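24 July 2019

Second session on the folding notes. Room at 23 degrees by the wall unit, no draught once the door was shut. I kept to the white table for all of it, as the matt top gives enough grip to hold a hem without dragging it.

The Zerkden method wants the garment face down, sleeves in first, then thirds. It suits a stiff cotton. On thin jersey the second fold pulls the first one out of line by 11 mm or so by my rule, and the error carries through to the finished edge. The Stemton sheet starts from the hem and is kinder to soft cloth, but it assumes the piece has been smoothed beforehand, and says nothing on how.

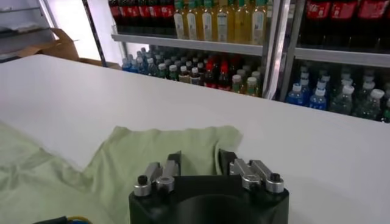
Smoothing is where the time goes. Working from the centre outwards moves the slack to the edges, where it can be lifted and laid down again. Working from one side only shifts a long crease across to the other — I did this all through June and blamed the fabric. Pale green shows creases less than white does, so I now check with a flat palm as well as by eye.

Changes to the notes: smoothing gets its own page, before any folding. Drop the paragraph on starch. Keep the 3 passes as the upper limit, after which the cloth should be shaken out and laid again.

Still to do: write to Sturkby about the 100 cm rule, which they sent with the end worn. Redraw the sleeve diagram. Try heavier jersey.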